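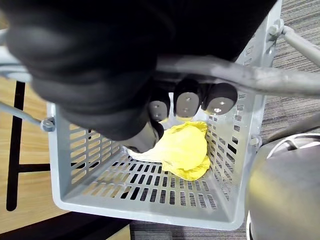 Kaklow claims notes, README

Hi! This is the little dataset I kept wishing somebody would hand me when I started working on return-to-work questions in workers' comp. It holds 181 closed claims from Clernwood, a self-insured employer with warehouses and a bakery, and every one of them is a shoulder, wrist or lower back strain. I typed most of the adjuster notes in by hand (my own wrist had opinions by November), so please be kind about the typos.

What's in it

claims.csv has one row per claim. The columns are injury type, job group, days off work, days on light duty, number of physical therapy visits, and whether the worker went back to the same job.

notes.csv has the adjuster notes, up to 20 per claim, in the order they were written. Names, clinics and street addresses are gone. I swapped them for tags like WORKER and CLINIC.

codes.txt explains the short codes. LD is light duty, and LDX means light duty was offered and turned down. I know, I know, they look too much alike. Huw Mostyn has been after me to change them since the first version, and I will once Allport stops reading the old file.

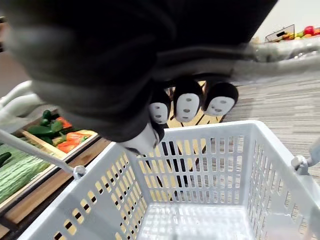
A few things to watch for

Days off are calendar days, weekends included. If you want work days you'll need the shift pattern, and I only have that for the bakery.

In 15 claims the light duty dates overlap with the days off. I left them alone! Some are surely keying mistakes, but a couple look like people who worked half days, and I can't tell which is which from the notes.

There are 3 reopened claims. They keep their first claim number with an R on the end, so don't count them twice.

Dollar amounts were never part of this. Clernwood was happy to share time lost but not costs, and the Turunen reserve tables people keep asking me for are a separate project.

Using it

Go ahead and use it for teaching or for trying out a text model. Please don't set anybody's benefits with it; it's one employer and a small pile of strains.

Changes

v3: fixed the therapy visit column, which had been counting canceled visits
v2: added codes.txt
v1: first upload, missing half the bakery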